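Community Help > Clubs and Student Projects > Robotics

Is a demonstration-recording project realistic for a school club?

Posted by munwood_parent in March

My son's robotics club at Munwood dropped its competition robot this year. Now they want to "teach by demonstration," so the students act out simple jobs with a gripper or a wearable hand, record them, and train a model on the recordings. The club lead says they have 458 recordings and need 3487. I've sat in twice and I'm not convinced. It looks like kids sitting at a table with toys. The fee is $125 a term, and I'd like to know what they learn from it before I pay for another one.

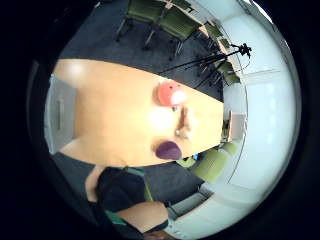
Small objects on the table, gripper's view

Is this a real project or busywork? And who came up with 3487?

Kwabena Adjei

It's a real method. Whether it's a real project depends on what the students do besides the recording. I helped with something like this at Censka and we wasted most of the first term. Everyone picked things up their own way, half the recordings had no label, and the model learned next to nothing.

Ask to see three things: the written task list, the log of rejected recordings, and whatever they're holding back for testing. If there's no reject log, I'd worry. A club that keeps everything is counting files.

The wearable setup is worth a closer look too. The square marker over the wrist is there so software can work out where the hand is in the room, and it's no use if the camera can't see it. Have your son explain that part to you. If he can, he's learning something – more than he'd get from bolting on wheels out of a kit.

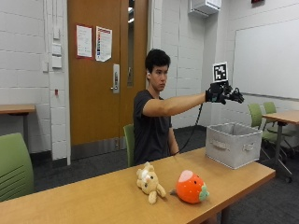 Robotic hand on the left wrist, marker on its mount

As for 3487, I'd guess somebody multiplied tasks by students by weeks. I wouldn't put much faith in it. We had nearly 4 times too many of one easy task and hardly any of the hard ones.

nutsugah_dad

We pay more than that for swim. My daughter's group does this and she likes it, fwiw.

plovard77

I'm with the original poster. My nephew did two terms and never saw the training code, because one older student ran it all at home. Get it in writing that every kid takes a turn at the computer. And ask what happens to the recordings afterward – our school had no answer until a parent pushed for one. I wouldn't pull him out over it, but I'd pay one term at a time.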